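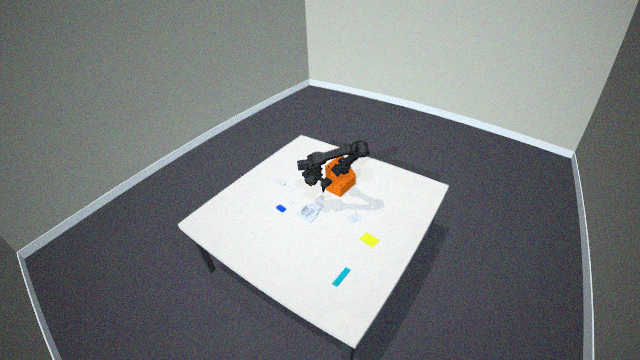 A reader asked after the July entry whether red lentils may be rinsed the night before and left in the refrigerator until they are needed. The reader added that the soup had turned out thinner than expected, and wished to know if the soaking was responsible.

It most likely was. Red lentils are sold split and without their skins, and they take up water quickly. When they have stood overnight, the quantity of stock given in the recipe is too generous and should be reduced by one cup. The recipe as published assumes dry lentils, rinsed under the tap until the water runs mostly clear and added to the pot at once.

The matter has prompted a fuller review of the recipe, which was first prepared from a bag bought at Ralitz. That shop has since changed its supplier. The lentils now on its shelves are smaller and soften in 13 minutes, where the earlier ones required nearly twenty. Readers who shop elsewhere are advised to begin tasting at ten minutes and to continue from there.

Two further corrections are recorded below.

The cumin should be toasted whole and ground afterward. The July text gave these steps in the wrong order.

Lemon juice is to be added off the heat – 2 tablespoons for the full pot, and more at the table for those who wish it. The bottled juice recommended previously is withdrawn. It left a flat, slightly bitter taste in both batches made with it.

The quantities of onion, carrot and tomato paste remain unchanged. The soup freezes well for roughly 31 days, after which the texture becomes grainy, although it is still acceptable if passed through a blender with a little hot water.

The next entry will address flatbread, including the version made with yogurt and the question of whether a cast iron pan is required.

Updated 2025-09-01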